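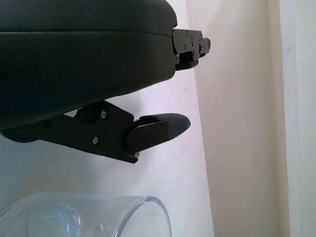
Workshop, Wednesday

Flonell
Has anyone here had to move a shared workshop at short notice? Our lease at Murkton Road ends in July and the new rent is 336 a month more than we pay now. There are 19 of us. Two options so far: split the increase evenly, or take the smaller unit behind the tile shop and give up the storage room.

Jalby
Split it. That's under 18 each. I pay more than that for parking.

Rondonuwu
Easy to say if you're in there every day. I use my bench twice a month. I'd want it done by floor space or hours, or I'm out.

Flonell
We tried hours two years ago and people stopped signing the book. Floor space might work, but the benches were never measured and the big table is shared. I can't see anyone agreeing on who pays for the big table.
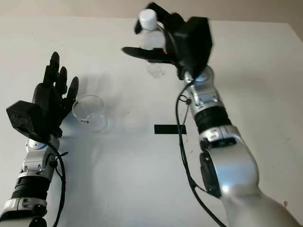

The other thing is the deposit. The smaller unit wants 500 up front and we'd have to hire a van, which was 79 for the day last time I looked. So moving isn't free either, but we'd get that back within two months.

Jalby
You'd get it back if everyone stays. Every time a place like this gets smaller a few people drop out, and the rest end up paying the same as before for less room.

Nam-gil Kang
We did this move three years ago with a group a bit smaller than yours. Lost four members, got two new ones by Christmas. What hurt was the storage. People kept timber at home, then stopped bringing it in.

Have you asked the landlord for a stepped increase? Ours said no to a lower rent but yes to half the rise in the first year.

Rondonuwu
Stepped would suit me. I still think light users should pay less.

Flonell
Not asked, no. I assumed he wouldn't move on it. I'll ring him before the meeting — he's usually in after four.

Jalby
Get it in writing if he agrees. And ask who pays for the roof.

Flonell
Roof is his, it's in the current lease. I'll check that it carries over.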